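How a Robot Practices Inside a Computer

A robot arm that picks things up needs software to tell it what to do. The motors turn, but they do not decide when to turn or how far. The software decides. Before that software is allowed to run a real arm, it is usually tested in a simulator.

A simulator is a program that works out what would happen in a made-up place. It stores a list of objects. For each object it stores a shape, a weight, a position and a number that says how slippery the surface is. Then it moves time forward in very small steps. At each step it works out which things are touching, which things are falling and how hard they push on each other.

The simulator in this article is called Dolis. It is used to test gripping software. A gripper is the hand of a robot arm. Many grippers have two fingers that open and close like a clothespin.

What the software gets to see

A simulator also draws pictures. Drawing a picture from a list of shapes is called rendering. The program places a pretend camera somewhere, often near the gripper, and works out what color each tiny square of the picture should be. Each tiny square is called a pixel.

The gripping software does not get to read the simulator's list of objects while it is being tested. That would be like taking a spelling test with the word list on your desk. It gets the rendered picture and a few numbers from the arm, such as how far apart the fingers are. It has to work out the rest.
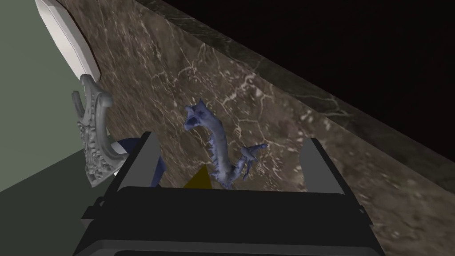 A simulated gripper with its fingers open and a dragon figurine between them.

A dragon is a hard shape for software. A plain box has flat sides, and two flat fingers can press on two flat sides without much trouble. The dragon has a curved neck, small spikes along its body, an open mouth and a clawed limb that sticks out to one side. If a finger presses on a spike, only a very small area is touching, and the figurine may turn or slip.

There is also the question of what is hidden. From this camera position, the bottom of the small yellowish triangle is behind the gripper. The software cannot see where it ends. It has to make a guess, and it should also keep track of how unsure that guess is.

Four jobs

The gripping software tested in Dolis is called Mutwood. It is split into four parts, and each part hands its result to the next.

The first part is perception. Perception means turning a picture into facts. Mutwood looks at the pixels and sorts them into groups: these belong to one object, those belong to another, and these are background. Marble makes this harder. The pale veins in the stone form lines, and a line in a picture can look like the edge of an object.

The second part is grasp choice. Mutwood suggests many places where the two fingers could close. Each suggestion gets a score. A grip near the middle of an object's weight scores well. A grip where a finger would hit something else on the way in scores badly. For each picture, Mutwood checks up to 2,000 suggestions and keeps the one with the best score.

The third part is planning. A plan is a path for the arm, written as a list of positions. The planner must get the gripper from where it is to where the grip should happen, and no part of the arm may bump into anything on the way. If it cannot find a safe path, it goes back to the second part and asks for the next best grip.

The fourth part is control. Control turns the plan into motor commands. It compares where the arm should be with where the arm is, and it corrects the difference. It does this again and again, many times each second. This kind of repeating check is called a feedback loop. You use one when you fill a glass of water: you watch the level and slow the tap as it gets near the top.

Why the objects are so odd

Somebody could test Mutwood with nothing but cubes. It would then be very good at cubes.

Dolis has a library of 3,646 object shapes, and it is named Pristatley. A small program picks a few shapes from the library, chooses a surface and a wall color, and sets everything down in new positions. This is called randomization. The result does not have to look like a room anyone would live in. Carved stone shapes, dishes and dragons can all end up near each other. Software that has practiced on many different mixtures is less likely to be confused by a new one.

When a test goes wrong

In one set of tests, Mutwood failed 471 times. Each failure was saved with its picture, its chosen grip and its path. The failures were then sorted by a tool called Ñahui, which plays each one back slowly and marks the first step where something went wrong.

Sorting matters because the four parts fail in different ways. If the software thought a vein in the marble was the edge of a plate, that is a perception error. If the fingers closed on a thin spike, the grasp choice needs work. If an arm bumped a wall, the planner is to blame. If the plan was fine but the arm drifted away from it, the problem is in control.

A dropped figurine in a simulator does not break. The program resets its list, puts the object back and starts again - usually in less time than it takes to read this sentence.

What a simulator gets wrong

The numbers inside a simulator are only close to the real ones. Real surfaces can be dusty. Real rubber wears down. Real cameras make blurry pictures when the light is poor. The difference between the simulator and the real world is called the reality gap, and software that works well on one side of the gap may work less well on the other. For this reason Mutwood is also tested on a real arm, slowly at first, with a stop button close by.

Words to know

Control: sending commands to motors and correcting mistakes as they happen.
Perception: turning a picture into facts about objects.
Pixel: one tiny square of color in a picture.
Randomization: changing things by chance so that each test is different.
Rendering: drawing a picture from a list of shapes.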